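Wovau Prerkden desk lamp with socket base, white

Home > Lighting > Desk and table lamps > Prerkden

In stock at Pistville. Collection from the trade counter or delivery.

The Prerkden is a desk lamp with a socket block for a foot. It takes up the room of one item on the table where most people have two, and you can plug in a laptop or a phone charger without getting under the desk. We sell it mostly for study bedrooms, shared offices and sewing tables.

The base is a long oval with rounded ends and a slightly raised rim. The pole stands towards one end of it and the sockets sit on the flat top in front. With the lamp at the back of the table, the sockets face up and are easy to reach from a chair. 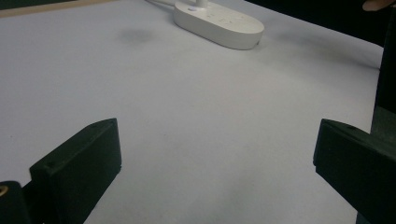
Prerkden, white, at the far side of a pale matt tabletop.

What you get

Lamp and base, joined at the factory
Fixed white mains cable
LED lamp unit, fitted
Instruction leaflet
Four spare pads for the underside

Details

Colour: white
Base length: 25 cm
Weight: 2 kg
Cable length: 200 cm
Lamp power: 7 watts
Light colour: warm white
Socket groups: two, side by side
Use: indoors, dry rooms only

The cable measurement is taken from the back of the base to the plug. If your wall socket is behind a cupboard or on the other side of a door, measure along the skirting before you order. We don't supply a longer cable and the one fitted can't be changed at home.

Buttons

There are two round buttons on the top of the base, one on each side of the foot of the pole. The one with the blue light is for the sockets. When the blue light is on, the sockets are live. The plain white one works the lamp. They are separate, so you can read with the sockets switched off, or leave a phone charging overnight with the lamp out.

The blue light is small, but it does show in a dark room. A few customers who keep the lamp by the bed have asked whether it can be turned off on its own. It can't. Switching off the sockets puts it out.

Sockets

Each group has the same set of openings: a pair of short slots at the top, three slots in a row under them, and two slanted slots with them at the bottom. Between them they take several shapes of flat-pinned plug. Use one plug per group. Please check your plugs against the drawing in the leaflet before ordering in quantity, as large square chargers can cover part of the group next to them. A charger with its own short lead is usually easier to fit.
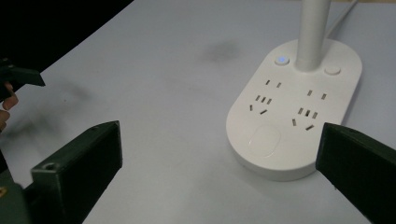 For everyday use, keep to light equipment such as chargers, a laptop, a small speaker or a radio. Heaters, kettles, irons and hairdryers must go straight into the wall. Don't plug another extension block into the base. The rating is moulded on the underside and printed on the first page of the leaflet, and that is the figure to go by if you are adding up several items.

Setting up

Stand the lamp on a level surface with the sockets facing up. Leave a hand's width between the base and the edge of the table. Run the cable away from you and down the back, and don't trap it between the table and the wall. If the table gets moved often, a clip on the back leg will stop the cable being pulled.

The pads under the base grip well on painted and laminated tops. On an oiled or waxed top they can leave a faint ring if the lamp stays put for months, so lift it now and then or put a thin mat underneath.

We often get asked about our Quiroga tables. The lamp fits all of them, and on the narrow one it is best stood with the long side of the base along the back edge. It won't go through the Quiroga cable hole, as the plug is too wide. Take the cable over the back.

Cleaning

Unplug at the wall first. Wipe the base and pole with a dry cloth, or a barely damp one for finger marks, and let it dry before plugging in again. Keep sprays away from the socket openings. A soft dry brush gets dust out of the rim. White plastic will pick up dye from new denim and from some notebook covers, and we haven't found anything that takes it off fully.

Don't drink over it, or at least keep the mug on the other side of the table. If anything is spilt on the base, switch off at the wall, pull the plug out and don't use the lamp again until it has been checked.

Orders and returns

Single lamps go out the next working day. Orders for schools and offices are packed on a Friday and leave the following week. Boxes are marked on two sides and should be stored upright.

Unused lamps can be returned in their box. If a lamp arrives with a cracked rim or a button that sticks, keep the packaging and send us a note of what is wrong along with your order number. We replace these and don't repair them.

For larger orders or a lamp to try before you buy, ask for Albane Lebrun at the Pistville trade counter. The next delivery of the white version is due in September.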